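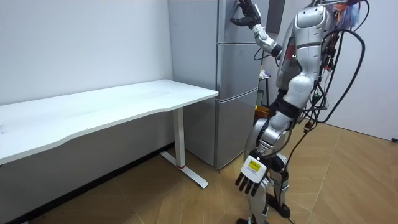 Summary: Visitors to the Harero exhibition on the history of Moldovan popular song reported that the audio guide stopped partway through the second gallery. The ticket was opened by the front desk at the Clestalstead branch and passed to the archive's technical office on December 11, 2023. The fault affected station 2, where early recordings are played beside the original sheet music. To help staff find the local player, the location field was filled in as "staff kitchen, wall behind the tall silver refrigerator," and the work was carried out there.

Reported behavior: Playback began normally and ended after 200 seconds, regardless of which song was selected. The screen then returned to the language menu. Headphones were replaced by the front desk without effect.

Checks performed: The player was restarted and its network connection was confirmed. The audio catalog, which holds almost 3,000 recordings, was compared with the copy kept by Griltlow, the supplier of the guide system. All files on the server were complete. The copy on the local player was not. Item 796, a radio concert transferred from tape, had been saved under an incorrect file type during the October update, and every item listed after it had been cut to the same length.

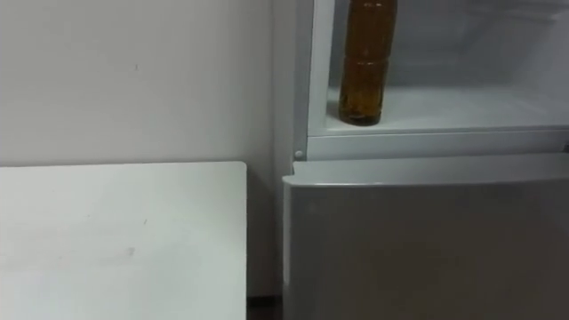 Action taken: The local catalog was erased and loaded again from the server. Item 796 was renamed and tested in each language offered. Griltlow has been asked to add a file check to its update procedure and to confirm in writing when this has been completed.

Status: Resolved at station 2. The remaining stations are to be inspected before the singer's anniversary program opens. Requests for refunds should be sent to the ticket office and should not be added to this record.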